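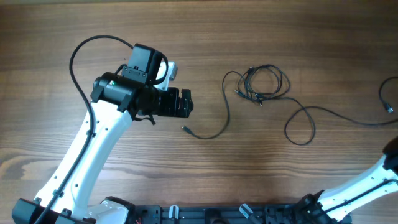

tresnieblas escribió:
Para mí eso no fue cencellada. La cencellada no cae, se va pegando a las ramas y a las vallas por el lado de donde viene el aire. Si por la mañana había una capa suelta sobre los coches y se podía soplar, era nieve. Otra cosa es de dónde salió.

cierzo_flojo escribió:
El primer mensaje era mío, resumo para los que entren ahora. Pallar, 595 metros, enero, cinco noches seguidas de niebla con inversión. A las siete de la mañana había una capa blanca fina en la parte baja del pueblo, desde el puente hasta el polígono Serrano. En la parte alta, nada. El radar no marcaba precipitación y en Mellarura, que está a 3 km, tenían el cielo raso.

tresnieblas escribió:
Pues con el polígono al lado, nieve industrial de manual. Niebla a varios grados bajo cero, una chimenea soltando vapor y partículas, y cae nieve debajo de la nube baja. En el radar no sale porque el haz pasa por encima.

laderanorte escribió:
No lo veo tan claro. En niebla muy fría también pueden formarse cristales sin ninguna fábrica cerca. Además, con cinco noches de niebla los árboles estarían cargados de cencellada, y basta un poco de viento al amanecer para que se desprenda y cubra el suelo. Lo he visto varias veces y desde lejos parece que ha nevado.

cierzo_flojo escribió:
Viento no hubo, el anemómetro marcó calma toda la noche. Y en el aparcamiento del polígono no hay ni un árbol.

laderanorte escribió:
Lo del aparcamiento sí es un argumento. ¿Miraste la forma de los cristales? Con una lupa de diez aumentos sobre una tela oscura se distingue bastante bien. La cencellada desprendida son trozos irregulares, opacos, como migas. Si hay placas hexagonales o estrellitas enteras, han crecido en el aire.

cierzo_flojo escribió:
Solo a simple vista. Brillaban mucho y eran planos, eso sí. Guardé un poco en un bote en el congelador pero se ha apelmazado.

pluvio_manual escribió:
Lo del bote no sirve, los cristales cambian de forma en pocas horas aunque no se fundan. Las ramas de las estrellas se redondean y al final quedan granos. Si quieres conservar la forma hay que hacer una réplica con resina o con barniz acrílico en espray, todo enfriado antes – el portaobjetos, el bote y el pincel. Deja el material fuera un buen rato y trabaja a la sombra.

Yo uso un Skornov viejo de sobremesa, lo tengo en el garaje sin calefacción. Para placas grandes va sobrado. Eso sí, el aliento estropea más muestras que cualquier otra cosa.

tresnieblas escribió:
Con la laca del pelo también sale, con menos detalle.

pluvio_manual escribió:
Sale mal. Deja burbujas y luego se confunden con las inclusiones del cristal.

tresnieblas escribió:
A mí me vale para saber si es placa o columna, que es lo que se pregunta aquí.

isoterma_cero escribió:
¿Alguien ha medido la densidad? He leído en algún sitio que la nieve industrial sale más densa que la normal. En mi última medida de nieve normal me dio 252 kg/m³, pero llevaba ya alrededor de 3 días en el suelo, así que no sé si es comparable.

laderanorte escribió:
No es comparable. En tres días se asienta mucho. Y con una capa tan fina como la de Pallar el error de la medida se te come el resultado.

cierzo_flojo escribió:
No llegaba al centímetro, imposible meter el tubo. He preguntado en el polígono y me dicen que de noche sí funciona una caldera, pero no saben si esa noche estaba en marcha. Si vuelve la niebla bajo con la lupa y la tela antes de que amanezca.

laderanorte escribió:
Recoge en dos puntos, junto al polígono y cerca del puente, y apunta la temperatura en cada uno. Si los cristales son iguales en los dos sitios seguiré pensando que la caldera tiene poco que ver.

tresnieblas escribió:
O que la pluma llega hasta el puente. Pero vale, apunta también de qué lado se mueve el humo.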